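Section 4. Collecting Your First Kitchen Demonstrations

By now your Ellach arm should be calibrated and talking happily to the Skuvham recorder, and you are ready for the part most people enjoy best, which is teaching it something. The kitchen set follows the Viltcombe protocol, so please try to keep to the order of the steps even when a shortcut looks tempting. Demonstrations gathered in a different order can still be used for training, but you won't be able to compare your results with the ones in Section 7.

You will need 87 good demonstrations for each task. Set aside an afternoon for it, and have something comfortable to sit on!

4.1 Laying out the table

1. Send the arm to its home position and wait for the status light to turn green.

2. Put out the toy stove and the microwave first. These are your fixed pieces, and they stay where they are for the whole session.

3. Add the small things (vegetables, cans, spoon, towel, pot) wherever you like within reach of the arm. A bit of untidiness is good here. The policy learns a great deal from having things in the way that it doesn't need.

Caution: Keep your hands off the tabletop whenever the arm is powered.

4.2 Recording the pick

4. Choose "vegetable to pot" from the task list and press Record.

5. Guide the gripper down slowly over the vegetable and close it. Pause for a moment before you lift, as the Bodnár segmenter looks for that little stillness when it splits a demonstration into stages.

With the green vegetable held low over the table, you have the pot in front, the mushroom off to the left, and the spoon and cans near the back, all of which the policy has to learn to leave alone. 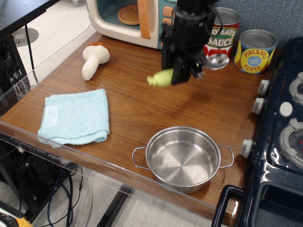

6. Carry the vegetable over the rim of the pot, open the gripper, and press Stop once the arm is clear.

7. Move at least 3 of the small items before you record again.

Note: If you fumble a grasp and recover, keep the recording and tag it "retry." In our March trials, policies trained with a few of these coped noticeably better with a slipping object. If you fumble and give up, delete it.

4.3 Checking what you have

8. Open the session summary. A healthy demonstration runs to roughly 600 time steps; much longer ones usually mean the operator stopped to think, and they can be trimmed at either end.

9. Save the session before you switch off the arm.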